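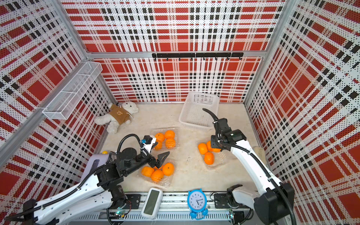 Visit to the Emolon open day, Lendov

Print this page | E-mail this page

Emolon opens its Lendov building to visitors once a year, in February. I went with the group from Elow. The bus took longer than planned and we missed the welcome talk, so this report starts with the halls.

The building has two floors. Downstairs is the storage hall, where crates and baskets are kept between deliveries. Upstairs are the rooms where fruit packs are tried out before a shop orders them. Admission was free, and we were given a paper map at the door. The map still showed the old staircase, which is closed. Use the one next to the coat racks.

Storage hall

Most of the floor is taken up by stacked plastic crates. The guide said the hall holds 970 when full and had 900 in it on the day. They are stacked by size and then by color. We were allowed to lift one of the large ones, and it was lighter than I expected. Damaged crates go in a cage by the loading door and are collected at the end of the month.

At the far end is a wash line. It was switched off for the open day, so we only walked along it. The guide said that the corners of a crate take the longest to get clean and that someone goes over them with a hand brush.

The plaid booth

The part of the upstairs floor I liked best was a booth with perforated metal walls in red, white and black plaid. It has a pale beige floor that looks like marble or stone, a rail of small black hooks across the back, and a white wire basket on the left wall. A white teddy bear in a brown sweater was lying on the floor in the back corner. The children in our group saw it before anything else and wanted to know its name. It doesn't have one.

The fruit in the booth was oranges in clear plastic packs, with a white plastic basket behind them. I spent a while looking at the packs. Clear plastic shows the color of the fruit well, but the lids catch the light, and from some angles you see more glare than orange. The ridges molded into the plastic break up the view too. I buy oranges in packs like this every week and had never looked at one closely.
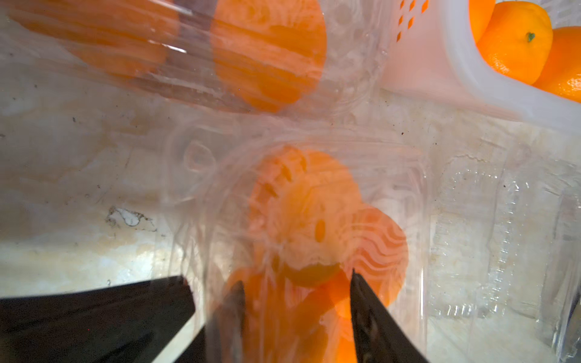
Can the clear packs be used again at home?
Wash them in lukewarm water and they will do for salad leaves or small fruit for a few weeks. Very hot water makes the thin ones go out of shape. Once the lid stops closing, put the pack in with the plastic recycling if your town takes it.

That came from the information desk at the top of the stairs. The desk also had a leaflet on storing citrus. It says to keep oranges in the fridge drawer if you want them to last, and to take them out of the pack if one has gone soft. I have kept mine in a bowl on the counter for years and will probably go on doing so.

Back at the booth, the wall panels were getting as many questions as the fruit. Several people asked where they could buy them. The guide didn't know and wrote the question down. I would like one over my workbench, in a plainer color.

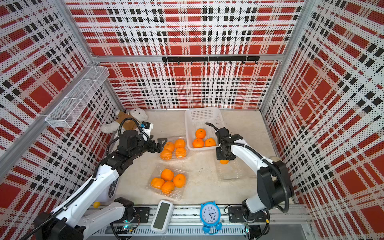 The plaid booth at Lendov, with oranges in clear packs and the hook rail on the back wall.

Baskets

The last room upstairs was about baskets. There were 18 on a long table, with cards giving the weight each one can carry. A perforated basket lets air through, which is good for fruit, but the small holes collect dirt and need more than a quick rinse. I had a close look at the white one in the booth, and it had tiny dark specks around several of its holes. Mine at home is worse.

The basket room was crowded and the cards were printed small. Larger type would help next year.
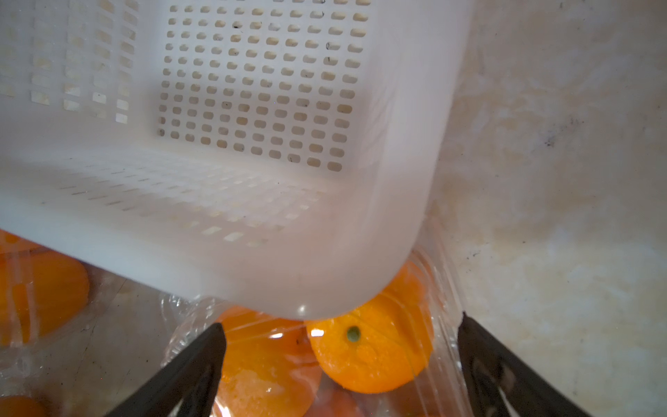 Valentyna Yurchenko wrote to me about the holes and said that an old toothbrush and dish soap work better than soaking, and that the basket should be washed from the outside first so the dirt is pushed inward and can be tipped out. She also lines hers with a cotton cloth when it is used for fruit, and washes the cloth instead.

I have tried the toothbrush and it does the job, though a large basket takes most of an evening.

Getting there

From Elow, take bus 74 to Keskin and change for Lendov. The stop is across the road from the main gate. Parking is on the grass and was muddy. The café closes before the halls do, so eat first.

Last updated: 4 Sep 2022

Contact | Copyright Elow Visits Group | Back to top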